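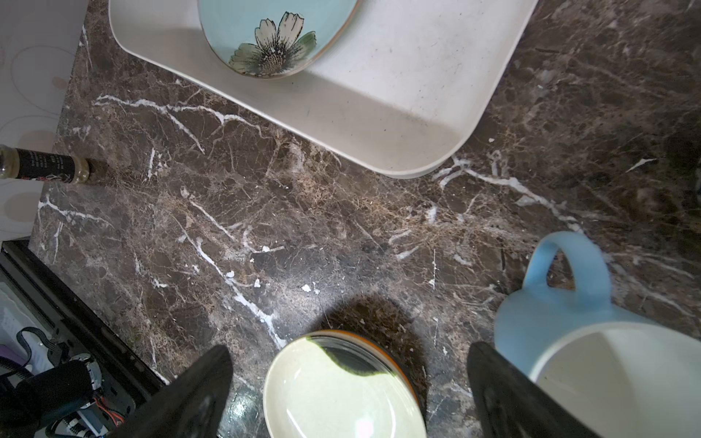 Plate, tray and seasoning jar on brown marble.

Lundeck opens its stages to visitors twice a year, and the September session is the one with the technical route. It starts at the loading dock at 9:15 and ends in the screening room. Visitors sign a non-disclosure form covering story material. Equipment and working methods are not covered, and those are what this report deals with.

The main tenant at present is Jolleo, which shoots its family drama Garneo on Stage 2. The second season was in production on the day of the visit, although the unit was on location and no cast were in the building. 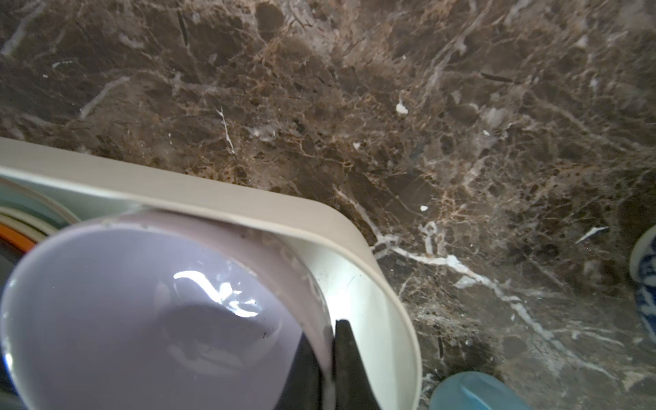
3 min read

Stage 2 has 2,015 square meters of floor. The standing sets take up most of the north side, and the south side is kept clear for builds that last an episode or less. Walls are made in sections and bolted from behind, so that any one of them can be taken out for a camera position. According to the guide, a wall change takes 45 minutes with a full crew. That figure includes relighting but excludes paint touch-up.

Sound treatment was better than I had expected from the outside of the building. The stage doors close on a double seal, and the ventilation is switched off during takes. On a warm day this limits shooting more than the schedule does – the lighting grid is partly LED, but the older tungsten units over the hallway set are still in use.

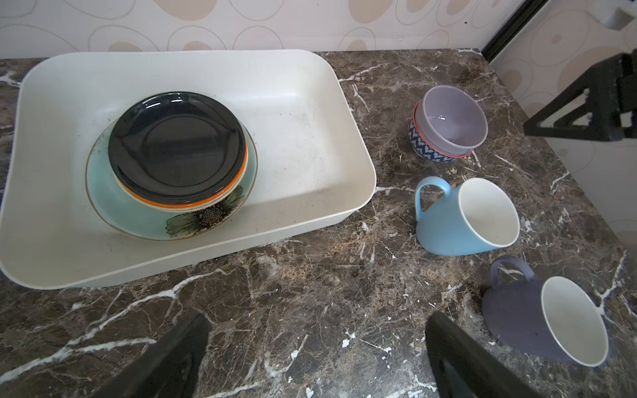
Continuity was the most detailed stop on the route. The department works from a database that ties each prop to a scene number, a take and a position. Episodes of Garneo are shot out of order, so a dinner may be started in one week and finished in another. The entries are written in plain words for people who were not present. A stack of plates is logged from the top down: glossy navy first, the orange rim somewhere under it, the wide mint green with the painted flower at the bottom. Bowls that sit one inside the other get a single entry, inner bowl first. Handwritten notes are still taken during takes and are typed up at wrap. The database held 1,000 entries at the end of the first season, which is where the current software, Dixit, replaced a shared spreadsheet.

Dixit was demonstrated on a terminal beside the prop store. Searching by scene was fast. Searching by color was not reliable, as each assistant appears to have their own names for the same shade, and there is no fixed list to choose from.
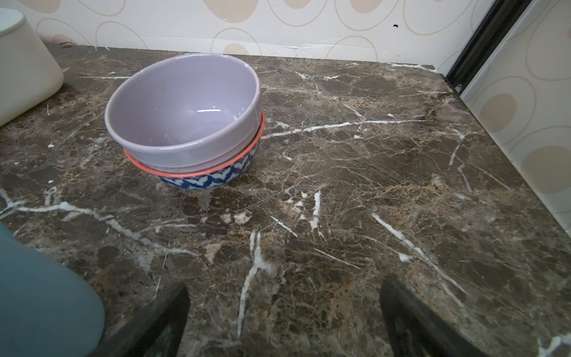

A fixed list is planned for the next release. The staff would also like an export to the edit, because editors now have to call the department to check a mismatch. Under the present arrangement the reply can come after the cut has been locked.

The screening room seats 61. We were shown a lighting comparison from the first season with the dialogue removed, then a short reel on set construction. Projection was good. The picture was slightly dark on the left side from row C, which I mentioned to the guide.

Questions about casting were declined, as were questions about the recent press coverage of the show's lead. The press office handles those by email only, and it was closed to the tour.

Practical points: parking is behind Stage 4 and fills up early. Phones are sealed in a pouch at the dock. The route has two flights of metal stairs with no elevator, and the prop store is cold enough for a jacket.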